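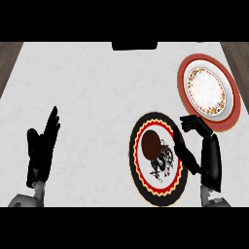 Jericho Policarpio reckons the plating cell at Clerden will be doing dessert service by June and that the pass will need one person where it now has three. I'd like to hear from anyone who has had two arms put in at their own site.

platewash_uto
We've had a pair at Uto since spring. Headcount is unchanged, but the job isn't. I used to plate. Now I load racks, clear faults and fill in a log. Rated for 2000 covers a shift, and we have never run it that high.

Flollau
Same rate of pay for the log?

platewash_uto
Same grade. It was raised. The answer was that clearing faults is "incidental duties".

dagdag_nights
Depends on the site. At Dagdag we do 3000 covers, and the arms took the worst of the stacking. My wrists are better for it. I wouldn't go back.

Flollau
Stacking is the easy case. One plate size, one height. Mixed crockery is where ours stops. A charger with a smaller plate on it gets treated as one item or two depending on how it's nested, and somebody has to walk over and reset it. That walk is in no one's job description.

dagdag_nights
Then standardise the crockery.

Flollau
The client picks the crockery.

platewash_uto
Agree with Flollau on resets. Ours take 5 minutes each if the guard has been opened, because both arms have to home before it restarts. On a bad shift I logged 20. The planner's model in the simulator had none, and the rota was drawn up from the simulator.

dagdag_nights
20 is a setup fault. Get the grip thresholds looked at before blaming the rota.

platewash_uto
They were looked at. It's better now — still not none.

Flollau
To the original question: get the reset work written into the grade before the cell goes live. We asked afterwards and are still waiting.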